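House rules for recording cleaning demos – what do you insist on?

Posted by Kalkidan Kumsa, 22 April 2024

We're a small group at Jorham collecting first-person cleaning demonstrations to train a household robot. So far we have 1,283 clips and no written rules, unless you count "be sensible," which has been interpreted broadly. One person wipes a mirror in two strokes. Another approaches it like a man restoring a fresco. Should we standardize the technique or leave people alone? And what do you do about mirrors in general?

Myrto Karamanlidis

Standardize the start, the finish and the safety. Leave the middle alone. We tried scripting every stroke at Skerkden and got beautifully consistent clips of people cleaning like nobody has ever cleaned.

Our sheet fits on one page. Both hands in view before the tool touches anything. One task per clip. If the off hand leans on the glass, fine, people do that, but log it as contact so the robot doesn't learn it as decoration.
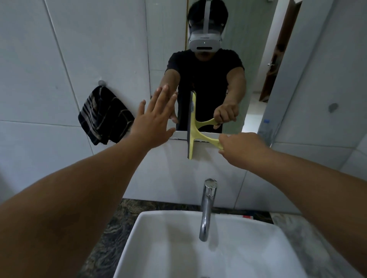 Mirrors get their own paragraph on the sheet. A mirror shows the operator's face, a second pair of hands and whatever is behind the door, so we want written consent that names reflections specifically, and we check the room before recording. Reflected hands are never labeled as hands. We had two annotators who disagreed on this for most of May – I won't reopen it.

Also, cap sessions at 15 minutes. Headsets are heavy and people get sloppy with their wrists.

Plurker

just blur everything

Tekin

Blurring everything also blurs the squeegee, Plurker.

I'd add one thing to Myrto's list: keep the bad takes. Tag them, don't delete them. Our reviewer used to throw out any clip with a missed corner, and we ended up with no examples of anyone going back to fix one. Put a version number on your rule sheet too, and store it with each clip. You will change the rules.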